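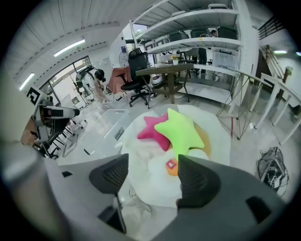
Cristian Rengifo wanted to know whether the new finger pads are worth the extra work or whether I should have stayed with bare printed plastic. He asked under the last thread, so I'm answering in a new one. Long, sorry.

1/ Short answer: worth it on soft stuff, no difference on boxes. Bare plastic slides on plush. You squeeze harder, the fabric bunches up, and then the fingers let go all at once.

2/ The pads have a mesh texture on the inner face. I tried smooth silicone first and it picked up lint until it was as slick as the plastic. The mesh picks up lint too but I can brush it off with a toothbrush.

3/ For test objects I've been using plush cushions. Two stars, one hot pink and one neon green, and a fried egg pillow that goes underneath. Plush on plush is the hard case. You go for the green star and the egg wants to come along with it.

4/ Grabbing a star by one point works better than going across the middle. Across the middle the fingers have to open nearly all the way and there's no travel left to correct with.

5/ Numbers, for those who asked. Logged grabs since I put the pads on: 2,194. Drops: 61. I didn't keep a proper log with the bare fingers so I can't give you a fair before and after. Wish I had.

6/ Most of the drops were from me closing too early. The fingers touch fabric before they're around anything solid, and it feels like a grip through the handle when it isn't one.

7/ Body is printed in grey, fingers in dark grey. That's what was on the spools. The fingers are the third set. First set cracked at the base along the layer lines. I turned them on their side for the second print and they held, but the holes came out tight and I had to drill them.

8/ Third set has the holes drawn slightly bigger. No drilling. File is in the shared folder under Trutlow, which is what I've been calling this version. Anano was the one before. Don't print Anano, the finger mount is wrong.

9/ Someone asked about weight. 595 grams with the cable unplugged. You notice it after an hour. I'd like to get it lower, and the easiest place to cut is the body, where the walls are thicker than they need to be.

10/ Cable is still the worst part. It pulls on the wrist when I reach across the floor. I tried a clip on the forearm and it helped until it popped off. Next try is a strap.

11/ Screws: 4 hold the body halves together. Use the longer ones from the Zivano kit. The short ones go in and feel fine and then strip the plastic the second time you open it up. Ask me how many bodies I've printed.

12/ Pads are stuck on with double-sided tape. I know. Glue is stronger but I keep swapping pads and I don't want to scrape glue off a finger every time. The tape starts to creep at the bottom edge after a few days of use. Press it back or replace it.

13/ Reply to the question about the marker between the fingertips: yes, leave it on. Small square, orange and pink. If you take it off to clean, put it back the same way round. I put mine back rotated once and spent an evening looking for a bug in my code.

14/ What's next: harder objects. I have a bag of mixed kitchen things to go through, and after that anything thin that lies flat on the floor. I expect thin and flat to go badly. The fingertips are too blunt to get under an edge.

15/ I might do a second pair of tips with a thin lip for that. Ouellet mount stays the same so you could swap them with the ones you have.

16/ Cristian, if you're printing a set this week, do the fingers first and check them against your screws before you start the body. The body takes all night and the fingers don't.

17/ Correction to 11: the longer screws are in the smaller bag of the kit. I had that backwards when I posted the parts list in October.

Last updated 9:40 pm

We use cookies to keep you signed in and to remember your settings. By continuing to browse you agree to our use of cookies. Accept | Manage preferences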